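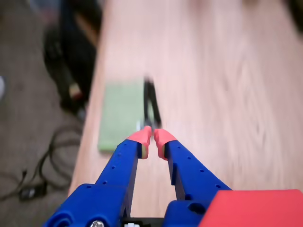

Wrist camera view, fingers nearly closed in front of the thin black item.

Wrist camera policy gets worse when I add more demos. Is blur the cause?

I'm training an imitation policy on a small arm with a two-finger gripper, blue fingers with red pads. The task is to pick up the thin black item lying next to the green one and set it down on the right side of the table. The only camera is on the wrist. I record with Gileo and train with the stock settings, action chunks of 16 steps.

With 50 demos the policy picked up the item in 7 out of ten trials. I then recorded a second batch, trained on everything together, and it dropped to three. The failures look the same every time. The arm goes to the right place, the fingers close a little early, and the pads end up short of the item.

I moved faster in the second batch since I had gotten better at teleoperating. A lot of those frames look like the one I posted - gripper fairly sharp, table smeared. Should I throw the blurry frames out, or is something else going on? Loss on the held-out demos went down with the extra data, so I did not expect this.

Posted by stiltwalker

Don't delete single frames. If you cut frames out of the middle of a demo, the spacing between actions changes and the chunks no longer match what the arm did. Either keep a demo or drop the whole thing.

I doubt blur is the main problem. The fingers move with the camera, so they stay sharp while the table smears. That's normal for a wrist view. What I would look at is timing. Your first batch was slow and your second was fast, and the policy gets one image and has to guess which speed it is supposed to be copying. Near the grasp that guess matters a lot. It closes on the fast schedule while the arm is still moving on the slow one, and you get the early close you describe.

We had the same thing on the Balach arm last January. Two checks that take an afternoon:

Train on the second batch alone. If it does well by itself, the data is fine and the mix is the problem.

Plot gripper width against distance to the item for both batches. If the curves are far apart, you have your answer.

If it is the mix, resample the fast demos so the path per step is close to the slow ones. Adding a speed label as an input also worked for us, but you have to pick a value at test time.

Held-out loss won't tell you much. It averages over the whole demo and the grasp is only a few steps of it.

Posted by coman_lab_bench

shorten your exposure and add a lamp. mine was on auto and it was terrible indoors. Fixed exposure at 2000 microseconds got rid of nearly all of it, picture is darker but the policy doesn't care

Posted by pads_and_pegs

I'd do the exposure change too, but only for new recordings. Changing it now and testing the old policy on darker images will give you a third problem.

One more thing to check is the latency between camera and joint readings. In Stiltirance the offset is set once per camera and people forget it. At slow speed a small offset does no harm. At double the speed the same offset puts the pads a good way off from where the image says they are, and that could also give you an early close. Tap the table with the closed fingers a few times while recording, then compare the image where they stop with the joint data - you will see the lag in a minute or two.

Ten trials is also not many for comparing two policies. I'd run more of each, with the same start positions, before changing anything.

Posted by Gridfloor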